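[Sial-build] Re: Two-arm table sorter, notes from the Brirville shop

Posted to the list on 8 May 2023

Thanks for the replies on the cable question. I'm answering the part about routing first and then going on to the grippers, which is where we are stuck.

On 2 August you wrote:

> How are you keeping the gripper cable from catching on
> the wrist when the joint turns all the way over? On ours
> it snagged every few minutes. Also, are both arms running
> off one controller board or two?

Two boards, one per arm, both running the Sial code with the Akix patches. We tried one board for both and the second arm lagged behind. As for the cable, we leave a loop of slack at the wrist and let it swing out to the side. The loop has to be bigger than you would think. I cut the first ones too short and had to redo both.

The job is clearing a table: foil trays, paper, plastic cups. The arms come in from the two near corners. We keep a blue plastic tray at the left end, and the crumpled foil tray is the piece I use most for testing, as the shiny walls give the vision code so much trouble.

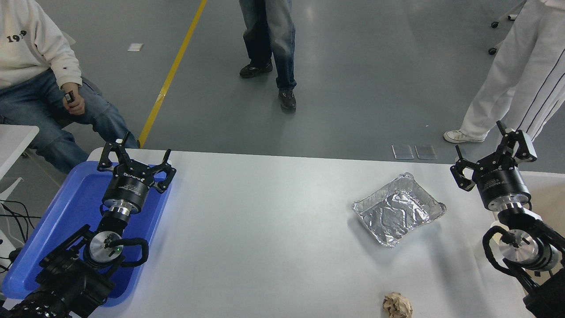 Mavport list member: we had the same trouble with foil and got past it by lowering the exposure and teaching it on crushed trays only. Flat new ones it then picked up without extra training. I would not bother with depth on foil at all. Ours returned garbage on anything shiny.

I will try the exposure change. We have 3000 grabs logged so far, and 2000 of them are foil, so there is enough to compare before and after. I was using depth for the first guess at height and then closing until the motor current rose. Dropping depth means picking a fixed height, and that could work for trays.

Cups are a different problem. The grip force that holds a foil tray is too much for a thin cup, so we now have two current limits and pick one by object type. If the type is wrong, the cup gets squeezed. The angle matters too. With the cup tilted and its mouth toward the gripper I have less side wall to work with, and I would like to hear how others plan that approach.

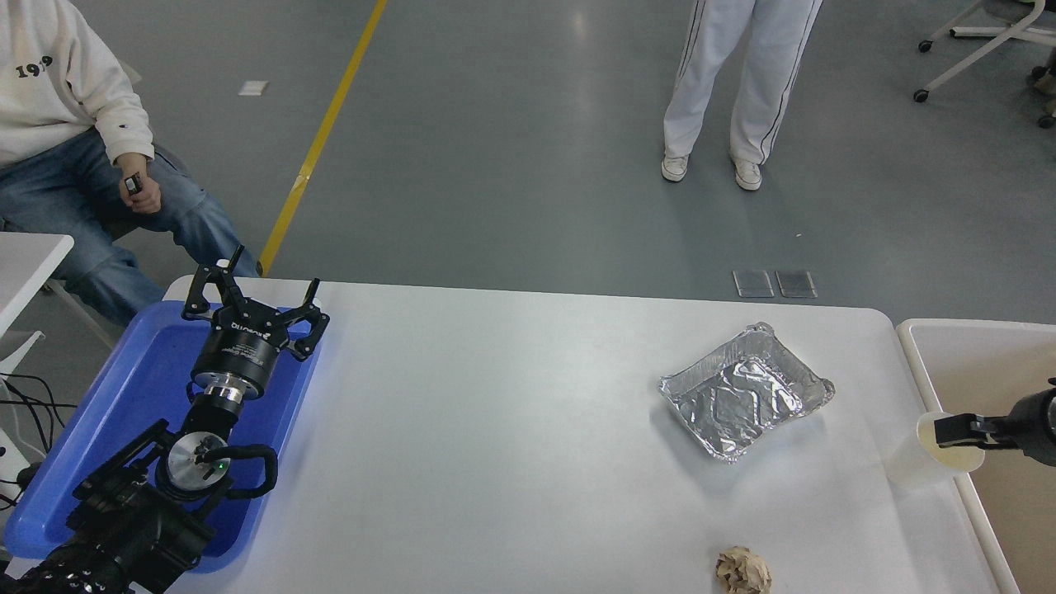 Page last changed: 8 May, 14:13 (list archive)

The drop step is still simple. The arm goes to a stored point over the target and opens. I have 13 stored points and use almost none of them – most are left over from the earlier table.

Questions for the list:

Has anyone run the Akix patches with the current limit set per finger?

Is there a way in Sial to make one arm wait for the other without a fixed delay? I have a delay of 2 seconds in there now and it slows everything down.

I can post the config files if they are of use. They need some cleaning up first.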